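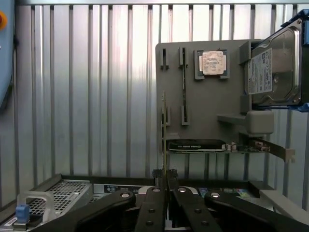

Memory module held upright in the gripper, with the board and the chassis behind.

Cell rules FAQ: handling server parts with the arm

I get the same handful of questions every time someone new starts on the server bench, so I finally wrote them down. These are our house rules at Finorcombe. Your own shop may have stricter ones, and if it does, follow those!

Who can run the arm by itself?
Anyone who has done the half-day sign-off with me or Demetrio Moya. Watching somebody else do it doesn't count, even if you watched really hard.

Can I reach in while it's holding a part?
No. Pause it, wait for the pendant to say paused, then open the gate. I know it moves slowly with memory in its fingers – it still doesn't know your hand is there. If a part needs rescuing, hold it from below before you release the grip.

Why are you so fussy about where it grips a module?
Contacts, mostly. Fingers go on the bare ends or the outer edge of the board and stay off the gold contacts and the chips. If your program needs a different grip, come show me first and we'll try it on a scrap module (I have a drawer full of them).

How often do the rubber finger pads get changed?
Every 790 picks, or sooner if they look shiny or feel slick. We used to stretch it to 1,000 and I got tired of picking memory up off the floor. Wipe them at the start of each shift with a lint-free cloth. No hand cream beforehand, please.

Does every part have to go back to its own holder?
Yes, yes, yes. Memory in the upright slots, processor in the square holder, drive in its caddy, graphics card on the ledge. The taught positions assume that's where things live. If you move a holder even a little, re-teach it and write it in the log.

What about static?
Wrist strap on any time the gate is open, and check it on the tester first. The fixture and the chassis both get grounded too. Cayetano Sarmiento checks the ground points on Wednesday, so please don't unclip anything to make room for your coffee.

How fast can I run a new program?
Start at 14 percent with your thumb near the stop. Three clean passes, then bring it up a bit at a time. Anything that goes inside the chassis stays at low speed for good.

It dropped something. Now what?
Stop, tag the part, tell me. Don't put it back in the holder and hope! A dropped part never goes into a customer machine, even if it tests fine.

Where's the log?
The Pruvo binder by the gate. Form 288 is for drops and bumps, form 155 is for holder changes. Pencil is fine – I can read most handwriting.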